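Arum Project: Interim Progress Report
Prepared by the Rantala manipulation group for the Clorholm program office
Report date: 2024-08-26

0 comments | 3 shares

1. Scope of this report

The period covers the second stage of Arum, which concerns learned policies for two-arm handling of grocery cans. The first stage, closed in June, delivered the arm mounts, the calibration routine and the recording software. Work since then has been limited to data collection and to the first training runs on the shelf task. No change to the approved scope is requested.

2. Task definition

The task is restocking. Cans are moved between the tabletop and a raised board, and the policy must choose which arm acts, approach without disturbing neighboring cans, and release the can upright. Two black arms with parallel grippers face each other over the table. Both arms may work at once, and the policy issues commands to them jointly.

An episode counts as a success if every can ends upright in its target area and no can has left the table. A can that is knocked over and then set upright by the policy is counted as a success but flagged, and flagged episodes are reported separately.

The labels on the cans differ in color and wording. They are used in the instruction-following variant, in which the policy is given the name of a product and must act on that can only. The plain variant ignores the labels.

3. Data collection

Operators recorded 80 hours of teleoperated demonstrations in the period, against a planned 80. Collection was spread over 26 sessions. Each session began with a calibration check, and sessions in which the check drifted past the tolerance were repeated in full.

Views from the gripper and from fixed positions are recorded together and aligned to the arm state by time stamp. Three changes were made to the protocol after the early sessions:

- Can positions at the start of an episode are now drawn from a list prepared in advance. Operators had been placing cans in similar patterns from one episode to the next.
- Failed grasps are kept in the recording. Previously the operator stopped and restarted.
- The background is left as it is. Equipment elsewhere in the room is neither covered nor moved between sessions, and people may pass through the fixed views.

Views from one session:

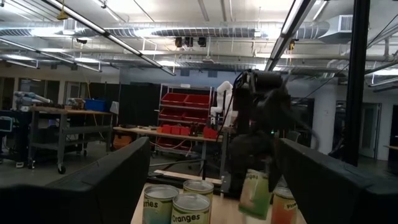
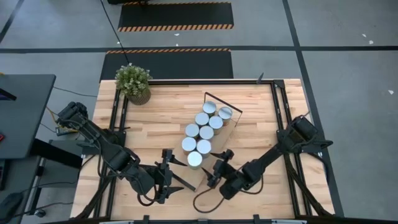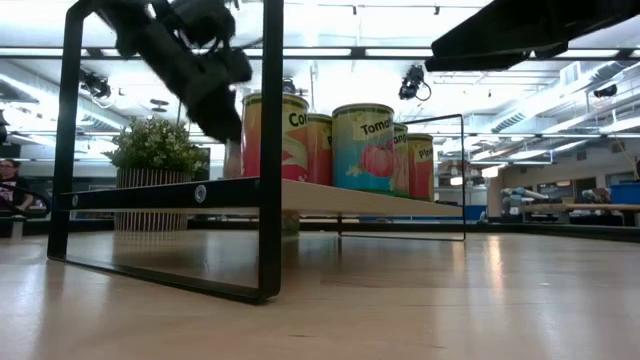

4. Training method

The policy is a transformer that takes the camera views, the joint positions of both arms and, in the instruction-following variant, a short text string. It predicts a short sequence of joint targets. New predictions are blended with the remainder of the previous sequence, which reduced the visible jerk at sequence boundaries.

Two policies were trained on the same data. The first uses the fixed views only. The second adds the gripper views. All other settings were held constant, including the number of training steps and the image resolution. Training was carried out on the Ustier cluster within the allocation granted at the start of the stage.

5. Results to date

The policy with gripper views performed better in the plain variant. Most of the difference came from episodes with cans standing close together. In those cases the fixed-view policy often reached the correct can but closed the gripper before the fingers were on both sides of it. With isolated cans, the two policies could not be separated on the number of trials run so far.

The instruction-following variant is less advanced. Selection is reliable when the cans differ strongly in label color and weak when they do not. Two cans with similar colors and different words are frequently confused, which suggests that the policy relies on color and reads little of the text. Cans that hide one another in the fixed views add to the error.

Coordination between the arms remains the main source of lost time. When both grippers are near the same group of cans, the policy tends to hold one arm still until the other has withdrawn. This is safe but slow. The demonstrations contain the same behavior, and the policy has probably learned it from them.

Flagged episodes were rare in both variants. No arm-to-arm contact occurred during evaluation. One evaluation run was stopped by the operator after a gripper cable caught on the table frame. The cable was rerouted and the run was discarded.

6. Deviations from plan

Evaluation of the instruction-following variant started 2 weeks late. The delay was caused by an error in the time stamps of one camera stream, found during the first training run. The affected recordings were corrected from the raw logs and none were lost. Equipment spending is under budget because a spare gripper planned for this stage has not been needed. The amount is carried forward.

7. Work planned for the next period

- Collect further demonstrations in which both arms act close together, with operators instructed to keep both moving.
- Add episodes with cans of similar color to the instruction-following set.
- Repeat the comparison of the two policies with more trials per starting arrangement.
- Test a higher image resolution for the gripper views, to establish whether label text can be used.
- Deliver the cleaned data set and its documentation to the program office.

8. Decisions requested

The group asks Clorholm to confirm that the data set may be delivered in two parts, the plain variant first. The group also asks for approval to move the unspent equipment amount to cluster time at Ustier. A reply on the second point is needed before the higher-resolution runs can be scheduled.

3 shares | 0 comments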